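Search the Ambaye guides Enter keyword Go
December | By Mekdes Assefa
Last updated: December

Section 8. Setting Seasonal Events and Moon Reminders

The Ambaye almanac clock displays solstices, equinoxes and moon phases for the location stored in its memory. Complete the first-time set-up in Section 7 before you begin.

1. Press and hold MENU until the word PLACE appears.
2. Turn the dial to select a location. The clock stores 600 towns, listed alphabetically by country. Users in Haltholm should select Brendale, the nearest listed town.
3. Press SET to confirm.
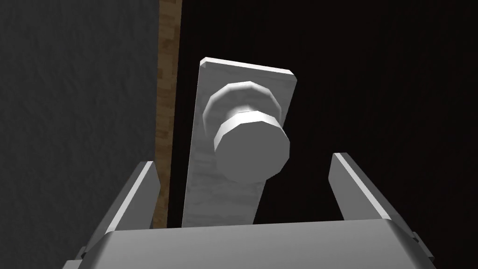

Door knob and backplate, rendered view.

Note: Choose the correct hemisphere when prompted. The December solstice is shown as the winter solstice in the north and as the summer solstice in the south.

4. Turn the dial to EVENTS and press SET.
5. Mark each event you wish to see on the main display. Up to 13 full moons may be marked in one calendar year. 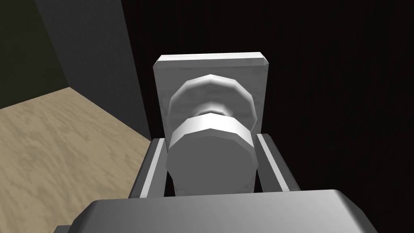
6. Choose a reminder time. The factory setting is 7:00 a.m. local time on the day of the event.
7. Press SET twice to save. The display goes blank while the new calendar is prepared. This may take up to 40 seconds.

Caution: Do not remove the batteries while the display is blank – the stored location may be lost.
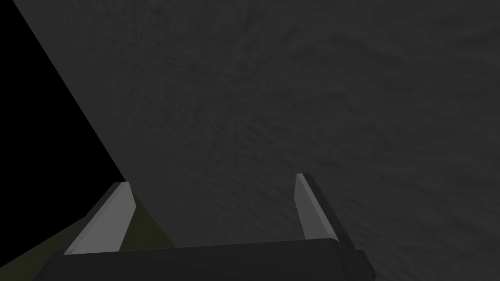 Event times are given in local standard time. Where daylight saving time is observed, switch on DST under PLACE before comparing the clock with a printed almanac. Differences of one minute are normal and result from rounding.

8. To clear all reminders, hold MENU and SET together until CLEAR appears, then release both buttons.
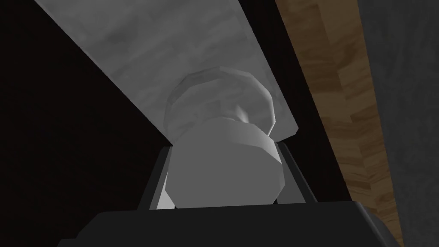

White object between two gripper fingers.

Note: Clearing reminders does not affect the stored location. Owners of the earlier Brerkska model should refer to the separate supplement, as the button order differs.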